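My two weeks with the Alovlow hand gripper

I bought the Alovlow kit in November from Prirham, a small shop which sends parts from Hurkarside. It cost me 162 with shipping, and I waited 10 days. My friend Rok Perić has the older version and he was always telling me that I must try it, so finally I did.

The assembly took me one evening. The manual is short and the drawings are too small for my eyes, but the screws are sorted in bags and I had none missing. The trigger was stiff in the beginning. I wrote to the shop and Raíssa Lins answered the same night: loosen the rear nut by half a turn. It helped a lot!

What I like less is the case. It closes badly and smells of glue.
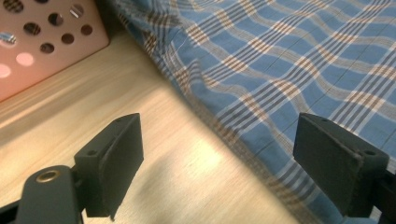

I wanted this tool mostly for cloth, and for cloth my opinion is mixed. Thick towels are easy. Thin fabric needs patience, and I must come to it low and at an angle. On a blue plaid like this one I would go for the folds near the edge, where it rises a little from the wood, and leave the flat part alone. The fingers are flat on the inside, so they need something to close on.

Softer pads are sold separately. I will order them after the holidays and write again.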